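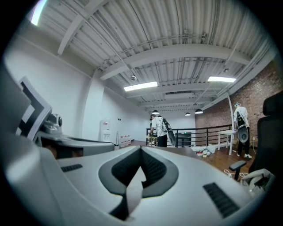

I have been banging on about ceilings for years and my friends are very patient with me, but I'm going to do it once more and then I'll have it in writing. My position is that the bare ceiling (the pipes-and-beams look, the one every café and co-working place has gone in for) is a good thing, provided somebody paints it white and provided somebody has thought about the lamps. The loft at Hopkin Yard gets the first half right. Up there it's corrugated metal, painted white, with a great broad steel beam going across on the slant and thinner ones running off into the distance, pipes and conduits along the lot, and all of it looks as if it's meant to be seen. Then you get to the lighting, and you have fluorescents up by the ceiling and dark dome pendants hanging lower down, two completely different ideas of what a room is for, sharing the same air. I love the ceiling and I could argue about the lights all day, so I will.

Start with the paint. There was a time when everyone who took the tiles out of an old ceiling sprayed whatever they found up there black. The theory was that black makes the clutter vanish. It does, sort of, in a cinema. In a room where people are trying to read a delivery note or thread a needle, it swallows every bit of light you send upwards and gives you nothing back. I rented a desk for a winter in a black-ceilinged place over in Endar, and by three in the afternoon it was like sitting under a lid. You could have put any lamp you liked in there. I brought my own, a big angled thing from home, and then the person opposite brought hers, and by February we all looked like jewellers.

White does the reverse. It picks up the light and hands it round, and it's kinder to the pipes too, I think, as they stop looking like something you haven't got round to hiding. Corrugated metal is especially good for this. You get all those little ridges with a bit of shade in each, so the ceiling has some life in it even when the sky outside is doing nothing. A flat plasterboard ceiling painted the same white looks like a fridge door.

People will tell you it's cold. Literally cold, I mean, and they may be right! Taking out a dropped ceiling gives you a lot more air to warm, and warm air goes straight up and sits with the pipes, where it's no use to anyone. I don't have a clever reply to that. I wear a jumper. And they'll tell you it's noisy, which I do grant, having once sat through a birthday party in a room that was all metal and brick and had to go home and lie down. Rugs help, and so do curtains, even if you think curtains are a bit much in a workshop. Hang them anyway.

Now, the lights. There is a snobbery about fluorescent lighting that I don't share. I know it's the light of the dentist and the exam hall. I know what it does to my face in the mirror. But if you are cutting fabric, or matching paint, or looking for a screw you've just dropped, you want an even light from high up, and you want plenty of it, and you don't want your own shadow falling over the job. A plain panel does that. It isn't pretty, and I don't see that it has to be. A drainpipe isn't pretty either.

Dome pendants are the pretty ones. Everybody wants them. The last time I looked in the Colex catalogue they had one at 400 pounds, for what is basically an upside-down mixing bowl on a flex, and I'm sorry to say I looked at it for quite a while. I do see the appeal. A dome throws its light down on a table and leaves the rest of the room alone, so you feel gathered in. Put one over a kitchen table, low, low enough that a tall guest has to mind his head, and people will sit there till midnight. It's the best thing you can do to a table short of putting a pie on it.

What a dome can't do is light a loft. It sends everything downwards, so that lovely white ceiling gets none of it, and you end up with pools of brightness on the floor and murk in between. Then somebody complains, and a fluorescent gets switched on as well, and the murk goes but so do the pools, and the expensive lamps are just hanging about up there like hats. I have seen this in more places than I can name. The Stullel café did it, and then bought bigger domes, as if size was the trouble.

My answer is dull. Use both, but not at the same time, and put them on separate switches. I can't tell you how often this gets forgotten. Someone will spend weeks choosing the shade and the colour of the flex (twisted, braided, mustard, don't get me started) and then the electrician turns up on a wet morning and puts everything on one switch by the door, as nobody told him otherwise. So it's all on or all off for the next twenty years. Separate switches would have cost you an extra bit of cable and 5 minutes of talking to the man.

And hang the domes over something. A table, a bench, the chair where you do your reading. I can't be doing with a pendant over a bit of bare floor, where all it can do is light up the route to the toilets. If you're not sure where the table is going to live, put the lamp on a long flex with a hook, and move the hook when you move the table. Hooks are cheap. If you've got beams you've practically got a ceiling full of places to hang things already, though do ask before you drill into steel that belongs to your landlord. (I didn't ask, once. It was a different building and a long time ago and I got a letter.)

Bulbs I'll say less about, as people get very heated. Warm ones in the domes, plain white in the panels, and for pity's sake buy a spare when you buy the first, or you'll be standing in the shop holding the dead one up against the box and squinting. I've got a 40 watt bulb in a drawer that fits nothing I own. It must have fitted something. I've moved house with it twice.

I went back up to the loft in June, late on, with the evening still bright, and spent most of my visit with my head tipped back like a tourist in a cathedral. My neck hurt the next day. If it were mine I'd keep the paint, keep the panels for daytime jobs, and drop the domes a good bit lower over one enormous table, preferably with a bench down one side for people who turn up late.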